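Vinby Equipment Reuse Office
5th November
The office has begun inspecting 177 desktop computers returned by the Trevance and Unska sites. Posts in this thread set out how each unit is opened, checked and passed on.

1/ Each computer is laid flat with the side panel off. Staff record the asset tag before any part is handled. Units without a tag go back to the intake shelf.
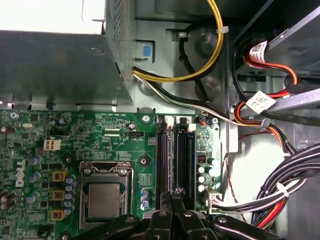 2/ Processors are inspected before any other part. The cooler is removed and the old thermal paste cleaned away. On the Dell units, the metal bracket over the socket stays closed during this check, with the top of the processor exposed. Fans are tested separately.

3/ Cable ties fitted at the factory are left in place unless a cable is to be replaced. Loose ties are recorded on the unit sheet.

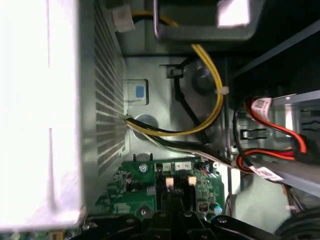
4/ Loose cables are routed clear of the fan openings before the panel goes back on. Dust is removed with a soft brush - never with a household vacuum.

5/ Memory is tested in pairs. A module that fails is replaced from the Pinheiro stock, and both numbers are entered on the sheet. 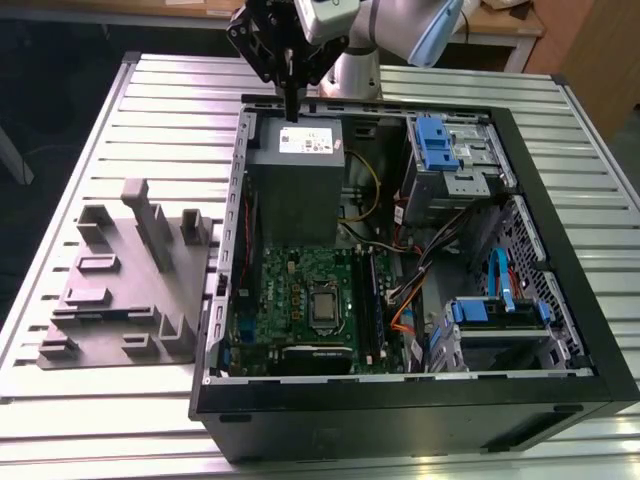

6/ Hard drives are erased under the Vinby data policy. A drive that cannot be erased is withdrawn and destroyed, and the unit receives a replacement.

7/ Of the units inspected to date, 38 have been approved for reuse. The remainder will be completed by the end of February.
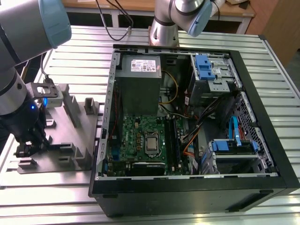 Will reused computers come with a warranty?
Each approved unit is covered for 2 years from the date of collection. Batteries on the main board are excluded.

8/ Requests from schools and libraries should be sent to the Vinby front desk in writing.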